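**Ticket: arm stops short of the cup, every time, after the scene swap**
Status: open, then closed, then open again (see the bottom)
Filed under: Maihi sim / grasping / student league practice
Priority: it was "low" until I saw the calendar, now it's "please"

Hi all! I'm putting everything in one ticket because the chat thread got so long I couldn't find my own messages in it. I'm the one on our robotics club team who looks after the simulation side, so anything to do with Maihi (our task runner) lands on me, and this one landed hard.

**What's supposed to happen**

For the Festavico qualifier the arm has to pick up the cup from the dining table and set it down on a marked spot, all in sim. Our planner is Jemel, the one last year's team wrote and we've been patching ever since. In the old practice scene, the plain one with a floor and a table and not much else, Jemel was getting the cup on nearly every run. I was pretty pleased with us!

**What happens now**

I loaded the furnished room from the Sastier scene pack, same arm, same cup, same config file (I thought). The arm goes out over the table, slows down like it's about to grab, and then just parks. No crash, no red text. The log says this:

```
[jemel] goal pose accepted
[jemel] approach started
[jemel] step 500: no progress, holding
[maihi] episode ended: timeout
```

Always step 500, which I first took for a clue and which is really only the default limit. That cost me an evening.

**Stuff I tried first, none of which fixed it**

- Restarted Maihi. Restarted the laptop. Restarted the laptop again, with feeling.
- Went back to the plain scene to make sure the arm itself was okay. It was fine, grabbed the cup first try.
- Raised the step limit to 2992 (someone's old config had that number in it and I have no idea why, but it was sitting there commented out). The arm parks for longer. That's all it does.
- Swapped the gripper settings for the ones from our spring branch. No change, and I put them back.
- Turned off shadows and fancy lighting in case the depth values were getting weird. Runs faster, still parks.

After that I stopped guessing and saved a view from the room camera at the start of an episode, which I should have done on the first night.

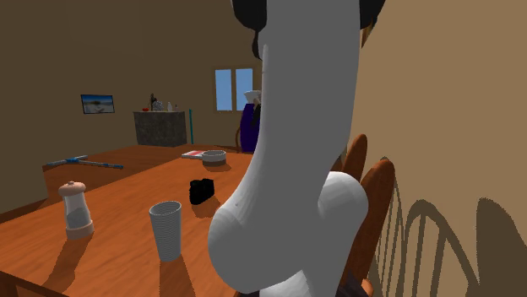
Jemel treats anything standing near the target as something to steer around, and it pads every object with a safety bubble. In the plain scene that never mattered, because the cup had the table to itself. In the Sastier room the cup has company: there's a salt or pepper mill to the left of it, and a little black object right behind it, so the bubbles run into each other and swallow the cup's bubble too. The planner then decides that every way in is blocked and politely waits. I drew the padding on as an overlay and it made one big blob over that end of the table, with the goal pose sitting inside it. No wonder!

**Attempt 1: shrink the padding**

I halved the padding in `jemel.yaml`. The arm now moves in past the point where it used to stop, so I did a small dance. Then it clipped the mill on the way down and knocked it over, and a knocked-over object is a fail under the qualifier rules. So the arm reaches the cup, but the run doesn't count. Put the padding back.

**Attempt 2: delete the clutter**

Yes, I did try removing everything near the cup from the scene file, and yes, it worked beautifully, and no, we can't do that. The qualifier loads its own copy of the room. I'm only writing it down so the next person doesn't get excited about it at midnight.

**Attempt 3: come in from the top**

This one's the good one. Jemel has an `approach_axis` setting that we'd left on `auto`, and auto always picks a side grasp for anything tall. I set it to `down`, so the gripper lines up over the rim and drops straight. The padding can stay at the full value because the bubbles are capped on top (I had to read the code to find that out, it's not in our notes).

Config change:

```
grasp:
 approach_axis: down
 hover_height: high
 padding: default
```

Ran it 8 times in a row and it picked the cup up in almost 8, by which I mean the last one picked it up and then let go too early. I'm blaming the release timer for that and not the approach. Marked the ticket closed, went and ate something.

**Reopened**

Okay, so. I reran it the next afternoon on the club machine and the arm stopped short again, same "no progress, holding" line. Took me a while to spot that the club machine was still on Jemel version 2 while my laptop has the current branch, and the old one ignores `approach_axis` completely. It doesn't even warn you. It reads the file, shrugs, and does a side grasp anyway.

I updated the club machine and the top-down approach works there too. I've also added a check to our launch script so it refuses to start if the versions don't match, and prints a message in capital letters. Sorry in advance for the capital letters.

**Still to do (please grab one if you have time!)**

- [ ] Release timer. The early drop hasn't come back but I don't trust it.
- [ ] Try the same setting on the bowl task. The bowl is shallow and wide, and I'm not sure our gripper opens far enough to come down over it, so that one may need a rim pinch.
- [ ] Make `auto` smarter, so it tries the top if the sides are blocked. There's a stub for this in the planner folder with a comment that says "later". I'd love for it to be later now.
- [ ] Put the bit about capped bubbles into the club notes.
- [ ] Figure out where that commented-out step limit came from, or delete it.

If you're picking this up from scratch, pull the current branch first, run the launch script, and turn on the padding overlay before you touch anything else (it's the `show_bubbles` flag, off by default). If the goal pose is inside a blob, it's this ticket. If it isn't, open a new one and tag me, I'm usually around after practice until the building closes.

Leaving this open until the bowl task has been tried on both machines.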